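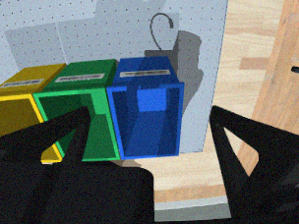
The bins in the sim, yellow, green, blue, with the gripper over them

Filed under: Shop Floor > Automation & Job Changes

kitting_kat
So we're getting the arm. I've been on small parts kitting at Valtberg for a good while now (hardware packs, the little bags of screws and clips that go in the box with the shelving) and in December they told us one of the stations would go to a robot. They've been showing us the simulation on the break room TV and I grabbed a still from it. Yellow, green and blue bins, same order we use, and the arm comes down over them with those big black fingers.

What I want to know from people who've been through it: what does your day look like afterward? They say no layoffs and I mostly believe them. The plan is that two of us move from packing to "cell attendant," same pay grade, and the rest stay on the manual stations. There's a training block for attendants and I signed up for it, partly because my wrists are shot and partly because I'm nosy. But I can't get a straight answer on what an attendant does for a whole shift. Refills bins? Stares at it? I like my bench. I like talking to the person across from me. Will I still be able to do that?

torque_wrench_dad
We had two Bellow arms put in on our line, different company, similar work. Your day will be refilling bins, clearing faults and filling in the log. The first few weeks were mostly clearing faults. Bag stuck to bag, part laying flat in the corner where the fingers couldn't get under it, that kind of thing. It got better once we learned how to fill the bins the way the arm likes them. Too full is worse than too empty!

The talking part, no, sorry. Our cell is fenced and the panel is on the far side, so you stand by yourself. I moved my breaks so I'd overlap with my old bench crew and that helped a lot.

pallet_jackie
Same pay grade is the part I'd push on. You're picking up fault clearing, lockout, and whatever logging they want in Urkelix, and they're calling it a sideways move? At our place attendants got a bump, and they got it because they asked before go-live. After go-live there's nothing to ask with. Get the job description on paper before you finish that training.

kitting_kat
@pallet_jackie ok that's a really good point and I hadn't thought of it as extra. I figured less lifting, fair trade. The description we were given is half a page and it says "other duties as needed," lol.

@torque_wrench_dad the break thing made me a bit sad but thank you. How full is too full?

torque_wrench_dad
Depends on the part. For clips we stop well short of the rim. Somebody painted a line inside ours with a marker and it's still the best upgrade the cell ever got.

northdock
Going to disagree with the mood a little. I did bag kitting by hand and I would never go back. People talk about the bench like it was a campfire. My rate was 300 packs a shift and I went home with my hands buzzing. Since the arm came in I walk more, I sleep better, and I learned to read a fault code, and that's something I can put on a resume. The company that integrated ours (Alcaraz) let us sit in on the sim reviews too, and we got changes made. If they're showing you the sim, go look at it properly and speak up while it's cheap to change.

pallet_jackie
@northdock glad it worked for you, I mean that. How many of you were on hand kitting before and how many now?

northdock
Nine before. Four now, plus two attendants per shift. The others went to receiving or left, and the ones who left weren't replaced. I'm not going to pretend that part away.

pallet_jackie
Right. So "no layoffs" and fewer jobs can both be true at the same time. That's all I'm saying.

sparky_on_nights
Maintenance person butting in. Couple of things about the still. Those bins have label strips on the top face and I can't read a single one of them, which is fine for a sim, but ask what the real labels are going to be and whether the people refilling can read them from where they'll be standing. Also, the bins are practically touching. Nice and compact for the arm. Now think about your hands getting in there with a refill tray, gloves on, at the end of a shift. Ask for removable bins if they aren't already.

And they all look empty! Empty bins never jammed anything. I'd want to see that sim run with parts in it before I got excited or scared.

kitting_kat
Oh I didn't even think about the refilling. I was looking at the arm the whole time. On our benches the bins lift out and we swap a full one in, so if these are fixed that's a whole different job. Writing it down.

The number they gave us is 2999 packs a day for the cell, by the way. Does that sound right to anyone?

torque_wrench_dad
Over how many shifts? Ours was sold to us at 3541 a day and the best we've ever done in a month was nearly that, once, with a very easy part mix. The day-to-day is lower. Make sure the attendants don't get measured against the sales number. We were at first, and it was miserable until the supervisor came and stood at the cell for a shift.

northdock
Seconding that one. Downtime waiting on maintenance shouldn't land on the attendant either.

sparky_on_nights
Hey now. (But yes, fair.)

kitting_kat
Two shifts, I think, I'll check. The next walkthrough is after my training block starts, so I'm bringing: removable bins, label size, fill lines, who owns downtime, the written job description and the pay question. Also going to ask if the panel can go on the side facing the benches so I can at least yell at my friends. I'll post back when I hear something.

torque_wrench_dad
Panel facing the benches is a great ask, wish we'd thought of it. Get it in before they run the conduit.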